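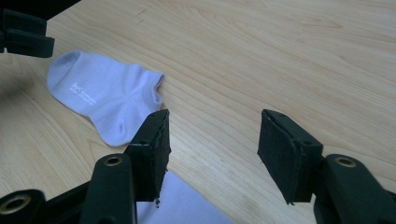 Section 3: Setting up the Trummer for your first practice session

OK, you've got the legs on and the ball hopper clicked into place, so now we can get this thing throwing balls! I've been using a Trummer at our club in Hurkcombe since the old one gave up, and I still do it in this order every time.

1. Stand the robot behind the far end of the table, centered on the white line. The nozzle should sit just above the surface.

2. Hook the catch net to both side arms. Start with the left arm -- the right one has the spring clip and it's much easier to do last.

3. Plug in the control box and wait for the green light. If it blinks, the net arms aren't locked yet. Go back and push them down until they click.

4. Fill the hopper. It holds 70 balls, but I only put in 38 for a first try. Use 40 mm balls, all the same brand if you can.

Note: Brand new balls are dusty and they slip on the wheels. Rinse them in lukewarm water and let them dry overnight.

5. Set Speed to 3, Spin to 0 and Frequency to 2. Press Start and let a few go by without hitting them. They should bounce once on your side, close to the end line.

6. Too long? Tilt the head down one notch. Into the net? Up one notch. (Kirsten Cloutier coaches our juniors and she goes up two notches for the little ones, so play around with it.)

7. Once you're happy, turn Spin to 2 for topspin or to -2 for backspin. Change it one step at a time and give the wheels a second or two to catch up.

Caution: Always switch off at the control box before you reach into the head to clear a jam. The wheels keep turning for a bit after you press Stop.

Caution: Don't run the robot with the hopper empty. It wears out the pickup fingers, and a new set (part 629) takes forever to arrive.

If you have the 2006 model, your dial has no minus numbers. Flip the little switch under the head for backspin and use the same settings otherwise.

Saving your own drills is in Section 4.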